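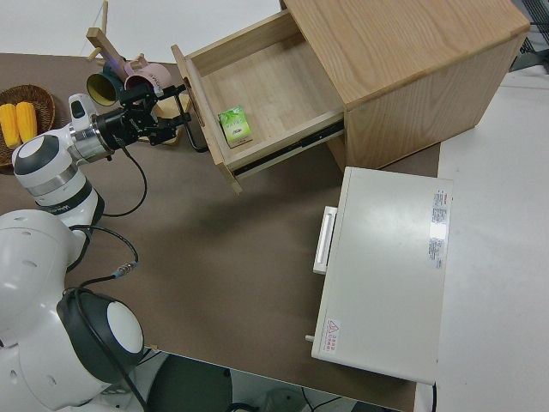 Skestlow Two-Drawer Countertop Cabinet: Long-Term Review

7th November - by the Furnside workshop desk
Reading time: 8 minutes

The Skestlow is a small two-drawer cabinet in solid oak, sold for kitchen counters, coffee corners and desks. It costs $127 with free shipping, or $79 without the drawer runners, in which case the drawers slide on bare wood. This review covers the version with runners. It was bought at full price in September and has been in daily use since then, holding flatware in the top drawer and coffee filters, spoons, clips and tea in the lower one.

Small cabinets of this type are hard to compare from product listings. Most makers publish outside dimensions only. Inside dimensions, runner type and maximum extension have to be measured after delivery, and those are the figures that decide whether the cabinet is useful.

Assembly

The cabinet arrives flat in one carton. The panels are wrapped separately in paper, and the hardware comes in a single bag with eight cam bolts, eight dowels, the runners and two sizes of wood screw. A hex key is included. A Phillips screwdriver is not.

The instructions are one folded sheet, drawings only. The order of steps is correct except at step four, where the back panel is shown going in after the top. The groove in the top panel is closed at both ends, so the back has to be seated first. Following the sheet as printed means backing out two cam bolts and starting that stage again. Savden, the retailer, has a corrected sheet on its product page, but the one in the carton was the old version.

Pilot holes for the runners are drilled at the factory. On the review unit the left side of the lower drawer was off by a small amount, enough for the drawer front to sit visibly out of parallel with the one above. The runner slots are elongated, and loosening the front screw a half turn gave enough movement to bring it level. Total assembly time was 50 minutes, including the correction at step four. A second build would take half that.

Materials and finish

The oak is pale and fairly even in color. The sides and top are edge-glued boards, and the glue lines can be found with a fingernail near the rear corners but are otherwise closed. The drawer fronts are cut from single boards. The drawer bottoms are thin plywood, captured in a groove on all four sides, which is better practice than stapling them to the underside.

The factory finish is a clear hardwax oil. It is thin. Water left standing on the top overnight raised the grain slightly, and a cup with a wet base left a ring that needed light sanding and a fresh coat. Anyone planning to put a kettle or drip machine beside this cabinet should apply one more coat of oil before use and let it cure for two days. The maker recommends its own oil. An ordinary food-safe hardwax from the hardware store blended in without a visible edge.

Pale oak also shows its surroundings. On a white counter it reads slightly yellow. On a brown tabletop the contrast is stronger and the wood looks lighter than it does on its own. Buyers trying to match existing pieces should not rely on the catalog pictures, which run warm. A light wooden mug rack is close enough in tone to look deliberate, and wicker is a safe neighbor in general. White appliances are fine next to it.

Drawers

The runners are side-mounted ball-bearing type, three-quarter extension. With the drawer pulled to its stop, the rear quarter stays under the top panel. For flatware this matters less than expected, as the handles can sit at the back and the drawer is shallow. For anything loose, such as clips or tea packets, items migrate to the rear and have to be reached for.

There is no soft close. There is a light detent at the closed position, and it holds well enough that the drawer does not creep open on a level surface. On a table with a slight forward slope it did creep, by the width of a finger, over the course of a day. A thin felt pad under each front corner fixed it.

Load was tested with kitchen weights in an evenly filled drawer. At 8 lb the drawer ran smoothly over its whole travel. Above that the bearings became audible, and the front dropped slightly at full extension. Skestlow lists no load rating on the carton or the sheet. A normal set of flatware for four is well inside the comfortable range. A set for eight with serving pieces is close to the limit.

The more relevant problem is tipping. With both drawers open and the lower one loaded, the empty cabinet can be rocked forward with one hand. Nothing heavy should be kept in the upper drawer unless the cabinet is against a wall and fixed, or has some weight on its top toward the back. A bracket hole is predrilled in the back panel, but no bracket is supplied. It should be in the bag at this price.

Placement

The cabinet needs more room in front than its footprint suggests. The open drawer adds most of the cabinet's own depth again, and some hand space is needed beyond that. On a deep table this is no trouble. On a standard counter, pushed to the backsplash, the open drawer ends near the counter edge, and anything kept in front of it has to be moved each time.

Three arrangements were tried over the review period. With the cabinet in the middle of the back edge, it divided the work surface in two and both halves were too small. At the left end, the drawers opened into the space used for chopping. At the right end, with a mug rack well to the left and produce in a basket beyond that, the area in front stayed clear and the top drawer could be left open while unloading the dishwasher. The third arrangement is the one that stayed.

Rubber feet are not included. On a smooth tabletop the cabinet slides when a drawer is pulled sharply, especially when it is lightly loaded. Four adhesive pads solve it and also keep the underside off any spilled water - worth doing on the first day.

Compared with the Ellis

The nearest alternative is the Ellis two-drawer box, which sells for less and is made of painted fiberboard. The Ellis has full-extension runners, a printed load rating and feet in the bag. Its drawers are deeper inside by a small margin. On function alone it is the better-specified product.

It does not wear as well. An Ellis used in the same kitchen for a year before this review chipped at both lower corners, and the paint around the drawer pulls turned gray and could not be cleaned back to white. The Skestlow has picked up two dents in the same position over a much shorter period, and both came up most of the way with a damp cloth and an iron. Oak can be sanded and oiled as many times as the owner has patience for.

Noise is similar for both. The Skestlow is a little louder closing, the Ellis a little louder opening.

Cleaning and upkeep

The drawers lift out by pressing the two plastic levers under the runners, one up and one down. The motion is awkward the first time and easy afterward. Crumbs collect behind the lower drawer, and there is no other way to reach them. Once a month is enough.

The bearings should be wiped dry and not oiled. Oil holds flour and dust, and the runners on the lower drawer became gritty after one application in the second week. Cleaning them with a dry brush and a little alcohol restored the original feel.

Faults after the review period

One runner screw worked loose and was retightened with a drop of thread locker. The back panel has a faint rattle when the lower drawer is shut hard. No joint has opened, and the top remains flat when checked with a straightedge.

Summary of ratings

Materials: 8 out of 10
Assembly: 6 out of 10
Drawer action: 7 out of 10
Stability: 5 out of 10
Value at $127: 6 out of 10

Recommended for owners who want real wood and are willing to add feet, a bracket and a coat of oil. The $79 version without runners was tried briefly in a store - the drawers bind when pulled from one side, and the saving is not worth it.

Contact: Furnside reviews desk | Copyright Furnside, all rights reserved | Back to top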